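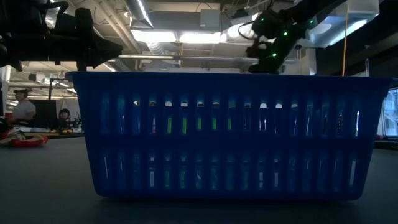
Home
Reviews
Features
Archive
About

Larwood (Director's Cut), reviewed

I didn't much care for Larwood when it came out, and I said so in September, so I was not the obvious person to send to a longer version of it. The new cut adds more than half an hour to a film that already had trouble getting out of the door. The distributor calls it "the film as it was meant to be seen". They all say that.

For those who missed it the first time, and going by the box office that is most of you, Larwood is a missing-person thriller set in a reservoir town somewhere in the north of England. Dong-hyun Cheon plays Guérin, an insurance investigator who comes to look into a drowned car and ends up staying in the spare room of the widow, played by Malsha Sivakumar. There is a police sergeant called Romero who knows more than he lets on. There is a dog. The reservoir gets drained in the last act, as you will have worked out from the poster.

The director is Chathurika Bepari, whose first film, Kernadham, I liked a lot and still do. Kernadham was ninety minutes long, shot in two houses and a bus station, and had one of the best endings I've seen in a small British film. It trusted you to keep up. Larwood never does. Everything important is said at least twice, and in the new cut a fair bit of it is said a third time, by Romero, in a car.

So what do you get for your extra half hour? Mostly Guérin's marriage. In the cinema version his wife was a voice on the phone, and I thought that worked rather well, one of the few things that did. Now she has four scenes and a flat in Leeds. Sabina Amarasinghe plays her and she is very good, far better than the material, and I can see why it hurt to cut her. But every time we go back to Leeds the air goes out of the main story. There's a long dinner scene halfway through where the two of them argue about a holiday, and I looked at my watch at the start of it and again at the end and it had gone on for eleven minutes.

The other big addition is a new opening. The old one dropped you straight on to the dam at night with the headlights under the water, and whatever else I had against the film, that was a proper opening. We now begin in an office with Guérin being handed the file. His boss explains the case. Then Guérin explains it back to him. The headlights turn up later, as a flashback, with music over them.

I will give it this: the sound has been redone and it's a big improvement. The dialogue in the first release was so low that I missed whole lines of Sivakumar's, and she has a quiet voice to begin with. In the screening I went to every word was clear, and the low groan under the dam scenes came through the floor without drowning anyone out. The grade has changed as well. It was all teal before and now it's a bit less teal.

Cheon remains the problem for me. I know people rate this performance and I've had letters about it. He does one thing, a sort of tired half-smile before he asks a question, and in a shorter film you might put that down as character. Over this length I began to dread it. He has two good scenes with Sivakumar in the kitchen, the second of which is new, and in that one he stops doing the smile and simply listens to her. It lasts perhaps three minutes. I'd have liked a film with more of that and no boss.

The ending has been "restored", according to the press notes. I won't spoil it. What I can say is that the cinema version stopped on a question and this one carries on for another scene and answers it, and the answer was the one I'd guessed before the dog turned up. A couple behind me clapped. They may have been friends of the production.

The disc version comes in a numbered box, 2508 of them, with a booklet, a commentary by Bepari and both cuts of the film. My review copy was number 341. The commentary is worth a listen if you care about how films get pulled about in the edit, and Bepari is frank about which fights she lost. She plainly loves the Leeds scenes. I still wouldn't pay box-set money for it, though if you find it cheap, watch the cinema cut, then skip to the kitchen scene on the other disc — chapter 19, I think — and leave it there.

Two stars. It had two and a half before.

Dinesh Barua

Comments (4)

pelham_rd
Completely disagree about Cheon. The half-smile is the whole point, he's doing it because he's lying. Watch it again.

Maureen T
I fell asleep in the dinner scene and woke up in the dinner scene.

offcut
It's chapter 18 on mine. Number 1546 if anyone's keeping a list. Booklet is nice but the glue on the spine has gone already.

Graham in Hexham
Is Kernadham out on disc anywhere? I've only ever seen it late at night on telly with the first ten minutes missing.

More reviews
Kernadham: a second look
The best and worst of this year's longer cuts
Why are thrillers so badly lit?
Short films round-up: September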